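Stitching evening fills the back room at Lengate

I have spent a fair bit of my working life writing up parish fetes and roadworks, so when the Graven training centre in Lengate asked whether I fancied coming along to its suturing evening, I said yes before I'd thought about whether I was squeamish. (I am, a bit.) The doors opened at half past six and by seven there wasn't a spare chair.

The evening is all about closing a wound, one knot at a time, with black thread and a curved needle, and everyone gets to follow the work up close. 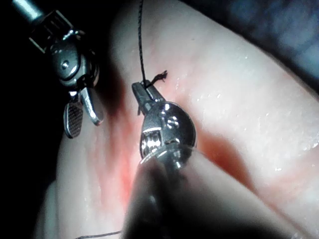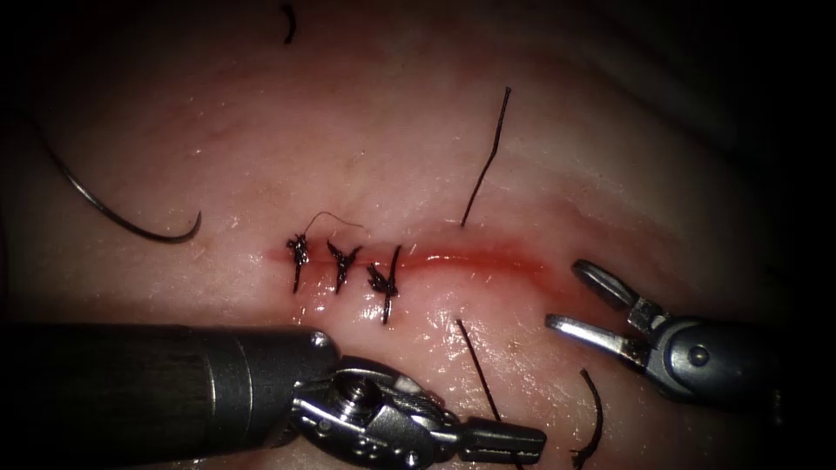 Stitching at the Graven evening in Lengate.

I'd always imagined that stitching a cut was like sewing up a hem, one long thread going over and over until you reach the end. You can do it that way, but the method taught at Lengate is the interrupted stitch, where each one is tied off and trimmed by itself before you start the next. If one fails the others still hold, and if you make a mess of one you can snip it out and have another go. I found that very cheering! I wish my knitting worked on the same lines.

The tutor's big thing was tension. Beginners pull too hard, apparently, and the edges pucker up or the thread cuts in. The edges should just meet and no more. The other thing is the tails – leave them too short and the knot can work itself undone, too long and they get tangled up in the next stitch. There was quite a lively argument at the back about how long was long enough, and it was still going when the tea came round.

Then it was our turn, with ordinary hand tools and practice pads. I managed 2 stitches in the time it took the woman next to me to do a whole row, and one of mine was so loose you could have posted a letter through it. Getting the needle to go in straight is the hard part. You have to roll your wrist and let the curve do the work, and every instinct tells you to shove. I shoved.

The sessions began last winter with 14 people and a borrowed projector, and the centre tells me that about 300 have been through since. A good many are student nurses and vets in training, with a few sixth formers who are wondering about medicine and would like to find out early whether they can stand it. There's a sister group starting up in Kutstead in March, which should save some people the long bus ride over. The Kutstead room is smaller, so booking will matter even more there.

Places at Lengate cost nothing, but you do need to put your name down at the front desk. The centre is also trying to raise £400 for new practice pads, as the present lot have been stitched so often that there's hardly a fresh patch left on them. A tin was going round with the biscuits and it sounded pretty full by the end.

If you're driving, the car park behind the building fills up early. I ended up squeezed in beside an elderly Saab on the far side of the green and had to climb out through the passenger door. The next session is in December, starting at seven, and I've put my name down again. I want another crack at that loose one.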